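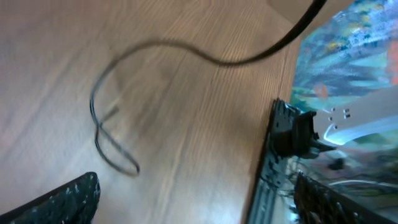 Warm-up Length and the 2,000 Metre Rowing Test
Project report, Sports Science option
Benedikt Frei and Reto Auer, Sarkmont College
Handed in 4/16/20

Background

Rowers at our club, Wedar, do a timed test over 2,000 metres on the rowing machine several times each winter. The result affects which boat you end up in, so most people take it seriously. What they do beforehand varies a lot. Some row gently for a long time and add short hard bursts. Others sit down, pull a few strokes to check the damper and go.

We both row, and we have always disagreed about this. Reto thinks a long warm-up leaves him tired before the test starts. Benedikt feels stiff and slow for the first part of the test if he has only done a short one. We wanted to find out whether the length of the warm-up made any difference to the finishing time, and whether it changed how the test was paced.

From our class notes we expected a longer warm-up to help in the early part of the test. Warm muscles work better, and breathing and heart rate take a while to catch up with hard effort. We were less sure about the finishing time.

What we compared

There were two warm-ups. The short one was three minutes of light rowing at a low stroke rate. The long one started in the same way but went on until the rower had covered 2,000 metres at an easy pace, and then had three bursts of ten hard strokes with light rowing between them. After either warm-up the rower rested for two minutes, sitting on the machine, and then started the test.

Each rower did the test once with each warm-up. Half of them did the short one first and the other half did the long one first. We left a week between the two tests and asked everyone not to train hard on the day before.

All tests were done on the same machine in the Plattner hall, at the same time in the evening and with the damper left on the same setting. We had wanted to use the newer machine by the window, but the senior squad had it booked every evening, so we took the older one. The monitor was set to store a split for every 200 metres, which gave us ten splits per test. We wrote these down by hand and typed them into a spreadsheet at home.

We also asked each rower to give a score for how hard the first part had felt and another for the test as a whole. They did this straight after finishing and before they were told anything about their splits. The monitor was left visible during the test, as it would be in a normal club test. We talked about covering it up but decided that people would pace themselves badly without it.

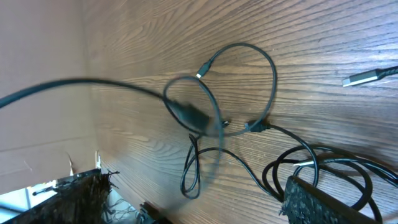
Results

Most rowers were faster after the long warm-up, but the differences were small. The typical gain was roughly two seconds over the whole distance. A few rowers were slower, and Reto was one of them. One rower had almost exactly the same time in both tests.

The splits were more interesting than the finishing times. After the short warm-up nearly everyone started too fast, with the first 200 metres well ahead of their average, and then dropped off sharply in the third and fourth splits. After the long warm-up the start was calmer and the middle of the test was more even. The last two splits looked much the same in both cases — people sprint at the end however they feel.

The scores for effort followed the splits. The first part was rated harder after the short warm-up by almost everyone, including two of the rowers whose finishing time was better that way. For the test as a whole the scores hardly changed.

There was also a difference between the first and second week. Rowers tended to be a little faster in their second test, whichever warm-up they did. We think this is practice, as several of them had not done a full test since the previous June. Swapping the order for half the group should have evened this out, but with a group as small as ours it may not have done so completely.

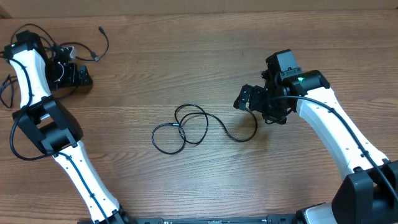 Fig. 3: Black cable lying coiled on a wooden tabletop.

Discussion

Our results fit what we expected for the early part of the test. They do not show clearly that a longer warm-up gives a better finishing time. A gain of a couple of seconds is worth having, but the same rower can vary by that much from week to week without changing anything.

Part of the effect could be pacing. The hard bursts in the long warm-up give you a feel for the speed you want, and that alone may have stopped people going off too fast. We cannot separate this from the effect of being warmer. A third warm-up, short but with the bursts included, would have helped, and we would add it if we did the project again.

Other problems we noticed:

The hall was colder in the second week. We did not take the temperature.

One rower drank a can of Getetti before her second test and not before her first. We kept her results in.

Our rest of two minutes was sometimes longer in practice, mainly when someone needed to adjust the foot straps.

The rowers knew which warm-up we thought was better. Benedikt had been fairly open about it in the changing room before we started.

What we would change

We would use more rowers and have each of them do both warm-ups twice. We would also record heart rate at the end of the warm-up and again just before the start, to see how much of the effect is lost during the rest.

Reto still does the short warm-up. Benedikt has kept the long one but leaves out one of the bursts.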